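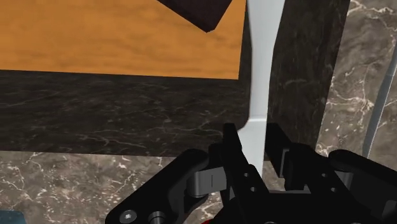
Looking After Wood Counters and Boards in the Dry Months

Dec 19, 2018

The heat is on in most homes now, and the calls we get at the shop have changed with it. In May people ask about swelling and sticky drawers. At this time of year they ask about splits, gray patches and boards that rock on the counter when you cut on them. Most of this comes down to dry air and too little oil, and most of it can be put right at home in an afternoon.

Why boards move

Wood takes in moisture from the air and gives it up again. When it gives up moisture it shrinks, mostly across the grain and very little along it. A wide board therefore gets slightly narrower in winter while its length stays nearly the same. If one face dries faster than the other, the dry face shrinks first and the board cups toward it.

A board that lies flat on stone or tile dries from the top only. The underside has no air moving past it. If it has been put down damp after washing, the difference between the two faces gets larger, and a board that was flat in the evening may rock by the next day. Stand boards on edge after washing until both faces are dry. Once dry they can lie flat again, but turn them over every week or so.

A cupped board will often come back by itself. Lay it with the hollow side down on a damp (not wet) towel for a few hours and check it often. When it is close to flat, stand it on edge in a cool room overnight. Do not put weights on it while it is wet and do not put it near a radiator or in a warm oven. We see several boards each winter that were cracked this way.

Cleaning

Hot water, a little dish soap and a stiff brush are enough for daily use. Wash both faces even if you used only one. Rinse quickly and wipe with a towel. Wood should never go in the dishwasher or be left in a sink of water.

For smells such as onion or garlic, sprinkle coarse salt over the surface, rub it in with half a lemon, leave it five minutes and rinse. Baking soda mixed to a paste with water does the same job. Bleach can be used if it is well diluted, but it raises the grain and lightens the color, and the board will need oil afterward.

Dark stains around a metal can or a wet pan are usually iron reacting with the wood. They are common on oak and walnut. Light sanding takes out the shallow ones. Deep ones need oxalic acid, and we would prefer that you bring those in.

Sanding

A surface that feels rough or fuzzy should be sanded before it is oiled. Make sure it is fully dry, which takes at least a day after washing. Start with 120 grit if there are knife marks and 180 if there are not, and go with the grain. Finish at 220. Going finer than that on a counter makes it harder for oil to soak in.

Aníbal Vilela, who runs our finishing room, wipes the wood with a damp cloth after the 180, lets it dry and then does the last sanding. The water lifts the loose fibers so that the final paper can cut them off. If you skip this, the first wash will lift them for you and the surface will feel rough again.

Oiling

Use plain mineral oil or a mineral oil and beeswax blend sold for food surfaces. We carry the Sanus oil and the Jonow blend. The oil goes in deeper and the blend sits nearer the surface and sheds water better. Many customers use the oil two or three times in winter and put the blend on top of the last coat. Do not use olive oil, corn oil or other cooking oils. They turn sticky and then rancid, and they are hard to get out again.

Warm the bottle in a bowl of hot tap water for a few minutes. Pour a small pool on the wood and spread it with a lint-free cloth. Cover the edges and both faces, and pay particular attention to end grain, which drinks far more than the face does. Leave it overnight and wipe off whatever is left in the morning. If there is nothing left to wipe off, the wood wanted more and you should do it again.

To tell whether a surface is due, drip a little water on it. Beads mean it can wait. If the water soaks in and leaves a dark spot, it is time.

Some readers have counters finished with a hardening oil such as tung or linseed. Mineral oil does no good on these. Clean the surface, scuff it lightly and apply a thin coat of whatever was used the first time. Cloths soaked in tung or linseed oil can heat up and catch fire by themselves, so lay them out flat outdoors to dry before you throw them away. Never leave them balled up in a bin.

Small cracks

A hairline crack at the end of a board can be left alone if it closes when the humidity rises. Oil it well and watch it. A crack that catches a fingernail or holds food should be glued. Work a waterproof wood glue into it with a thin blade, clamp it across the width and leave it for a day. Cracks that run right through a counter near a sink or a stove cutout are a different matter, and usually mean the top was screwed down too tightly to move. Loosening the fixings underneath should come before any filling.

A small humidifier helps everything in the room, including the floor and the chairs. A cheap gauge will tell you where you stand. Between 35 and 50 percent is a comfortable range for wood.

Shop notes

The sanding and oiling service is open through the winter. Boards up to 60 cm long can be left at the front desk, clean and dry please, with your name on a piece of tape. Longer pieces need a call first. Counters are done in your home and we are booking those for the new year.

The Lim food-safe wax is out of stock. We have ordered more. The Undetti scrapers are back in both widths, and the earlier batch with the loose handles can be exchanged at the desk without a receipt.

The next item in this series will cover knife handles and wooden spoons.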